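26th May, Ruda cell, open day

Doors at 2. Stamatia Fragkou did the welcome and the safety talk, I ran the arm. Vangelis Kalogeropoulos came over from Jostden with a group from Drusach, so we had two rounds of visitors with a short break between them.

Bin picking demo
Same setup as the December visit: KUKA arm, metal bin clamped at the corner, a few toy blocks and some clear plastic pieces in the bottom. Red and blue blocks for the easy picks, clear stuff for the hard ones. I kept the speed low for the whole session. Most questions were about the clear parts and how the camera copes with them. Told them reflections are still our main trouble.

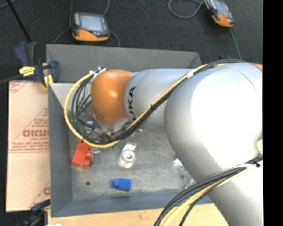 Log
Pick attempts, both rounds: 66. Missed: 14, nearly all on clear plastic. Two of the misses were my fault, wrong approach height after I reloaded the program.

To do
Retie the cable bundle near the wrist, I want a bigger loop there before the next long run.
Get the pendants up off the carpet and onto hooks.
Send Vangelis the gripper drawings.
Ask Ververidis if they still want their own session.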